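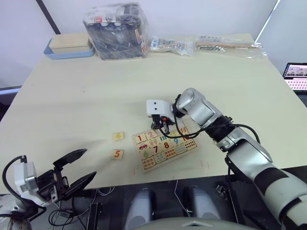
Tabuleiro de números em madeira, com numerais a cores

Notas do orador - Termoacumuladores elétricos: diagnóstico da resistência e do ânodo
Osian Pritchard, sessão técnica de Wornthorpe, 31 jan. 2020

1. Abertura

Dizer o nome e o âmbito: aparelhos domésticos verticais, alimentação monofásica, resistência blindada ou embainhada. Ficam de fora os modelos a gás e as bombas de calor. O Dilwyn Rosser trata das bombas de calor na segunda parte, remeter para ele as perguntas sobre compressores.

Os dados vêm das folhas de intervenção de Flulomside, fechadas em dezembro: 347 avarias com relatório completo. As folhas sem medição de resistência foram excluídas. Não extrapolar para outras zonas, a dureza da água varia muito entre redes.

2. Queixa do cliente e primeira triagem

Três queixas cobrem quase tudo: não aquece, aquece pouco, dispara o diferencial. Perguntar sempre há quanto tempo e se houve corte de água recente. Um corte de água pode levar a ligar o aparelho com a cuba parcialmente vazia, e a resistência trabalha a seco.

Antes de abrir a tampa: cortar no quadro, confirmar ausência de tensão nos bornes com aparelho de medida. O piloto apagado não serve de confirmação. Insistir neste ponto, na sessão anterior passou depressa de mais.

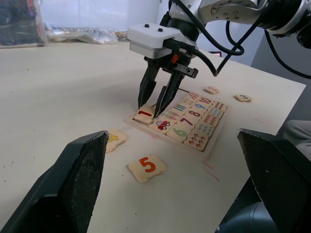
Peça com o numeral 1 a vermelho, junto ao canto do tabuleiro

3. Medição da resistência

Desligar os dois condutores da resistência. Medir entre terminais, com o multímetro na escala mais baixa.

Valores esperados a 230 V:
- resistência de 2000 W: 26,5 ohm
- resistência de 1000 W: 53 ohm

Circuito aberto: resistência partida, substituir. Valor dentro da tolerância: passar ao termóstato. Valor correto com disparo do diferencial: medir o isolamento entre cada terminal e a massa, com medidor de isolamento a 500 V. O multímetro comum não deteta todas as fugas. Há bainhas que só apresentam fuga a quente, e nesse caso a medição a frio dá um resultado aceitável e o disparo repete-se passado um quarto de hora.

Perguntar à sala quem tem medidor de isolamento na carrinha. (Em Stakville eram menos de metade.)

4. Termóstato e limitador de segurança

Verificar primeiro o limitador. Se estiver disparado, rearmar não chega: procurar a causa. As mais comuns são contactos do termóstato colados, bolbo fora da bainha e calcário espesso sobre a resistência.

Continuidade do termóstato: com o botão no máximo e a água fria, contacto fechado. No mínimo e com a água quente, aberto. Se não abrir, substituir o conjunto. O Cledwyn Gethin defende a limpeza dos contactos; a minha posição é contrária, mas referir que existe a prática e seguir.

5. Calcário

Acima de 300 mg/l de carbonato de cálcio, inspeção interior anual. Abaixo disso, de dois em dois anos é suficiente na maioria das instalações.

Esvaziar pela válvula de segurança ou pelo tê de purga, com uma torneira de água quente aberta para entrar ar. Retirar a flange e a junta. A junta é sempre nova na remontagem. Depósito solto no fundo: retirar à mão ou com aspirador de líquidos. Não raspar o esmalte com ferramenta metálica.

Baixar o regulador para 60 graus reduz a precipitação. Não recomendar valores inferiores em cubas de acumulação por causa da legionela.

6. Ânodo de magnésio

Substituir quando o diâmetro estiver reduzido a metade do original ou quando o núcleo de aço estiver à vista. Confirmar o contacto elétrico entre ânodo e cuba; um ânodo isolado mantém-se intacto e não protege nada. Este erro aparece nas folhas assinado por técnicos experientes.

Com água descalcificada o consumo do ânodo pode aumentar. Registar no relatório se existe descalcificador. 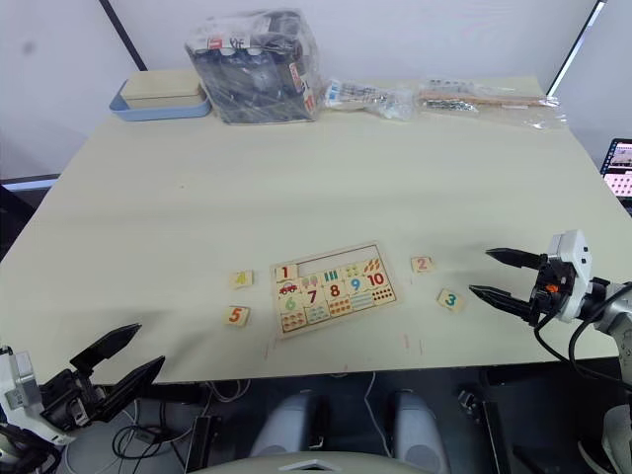
7. Remontagem e ensaio

Apertar os parafusos da flange em cruz. Encher com a torneira aberta até sair água sem ar. Só depois ligar a corrente. Medir a intensidade absorvida: na resistência maior, roughly não se aceita, escrever o valor lido - 8,7 A é o nominal. Verificar a flange outra vez com a cuba quente.

8. Perguntas

Prever a da válvula de segurança que pinga durante o aquecimento: é expansão, funcionamento normal, encaminhar para o esgoto com sifão. Se pingar em contínuo, medir a pressão da rede.

Tabelas impressas com o Haf Morris, à saída.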